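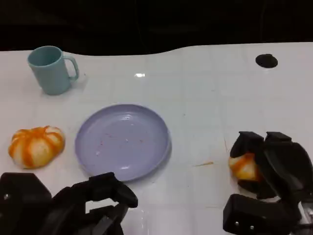
The table-clearing task on the Grelis bench, with the blue mug, the plate and both bread rolls.

Why were the Grelis arms stopped in October?
Because the right gripper wouldn't let go! It would close on a toy roll quite happily, carry it over to the plate and then simply hang on to it. Ji-hoon Myung first spotted it in the logs: out of 1,173 releases, 116 had come late or not at all.

Was anybody hurt?
No, thank goodness. Ylva Hellström did reach in to free a roll by hand while the arm still had power, and the fingers opened on their own as she got there. She was perfectly all right, but we count that as a near miss and we've written it up as one.

What was the cause?
Crumbs, mostly – the soft rolls shed little flecks as they wear, and these had worked their way into the finger joint. There was a slack cable as well, which Taras Skoryk found when he took the palm off.

My gripper has stuck. What should I do?
Press the red stop, switch off at the wall and wait for the light to go out before your hands go anywhere near the fingers. Please don't tug at the roll, however tempting it is.

How often should I clean the joints?
Every 50 runs, with the soft brush. It used to be every 100.

Who do I tell?
Na-rae Yook, please, even if it has sorted itself out by then.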